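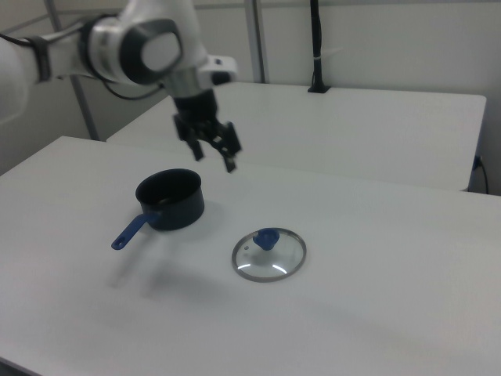
Figure 6. Saucepan and glass lid set down separately on a clear, level surface.

Section 6. Preparing the Saucepan and Lid for First Use

This section applies to the Starnitz small saucepan with blue handle and matching glass lid. Read it in full before placing the pan on a heat source.

6.1 Unpacking

1. Remove the saucepan and the lid from the carton and set them side by side on a flat surface. Do not stack other cookware on the glass.
2. Peel off all labels and discard the cardboard spacer.
3. Examine the glass and the metal rim of the lid for chips or cracks. A damaged lid must not be used.
4. Confirm that the knob at the center of the lid does not turn freely. If it does, tighten the screw on the underside by hand, then a quarter turn with a screwdriver.

6.2 First Washing

1. Wash both pieces in warm water with a mild dish soap and a soft sponge.
2. Rinse the steam vent — the small hole in the glass near the knob — under running water until it is clear.
3. Dry all parts with a cloth. The pan may be hung by the hole at the end of the handle.

6.3 First Heating

1. Fill the saucepan halfway with water and place it on a burner no wider than its base.
2. Turn the handle away from the front of the stove and away from neighboring burners.
3. Heat on medium for 2 minutes without the lid, then fit the lid and continue until steam leaves the vent.
4. Turn off the burner, allow the pan to cool, and pour out the water.

CAUTION: Steam from the vent can burn. Lift the lid with the far edge rising first, and keep hands and face clear of the opening.

CAUTION: Do not place a hot lid in cold water or on a wet counter. Sudden cooling may break the glass.

NOTE: When the lid is taken off during cooking, lay it on a dry, heat-resistant surface away from the edge of the counter.

Replacement knobs and lids are listed in the Wekska parts catalog under item 148. Written requests should be addressed to Menaka Pramanik, Customer Service.

Section revised July 4, 2019.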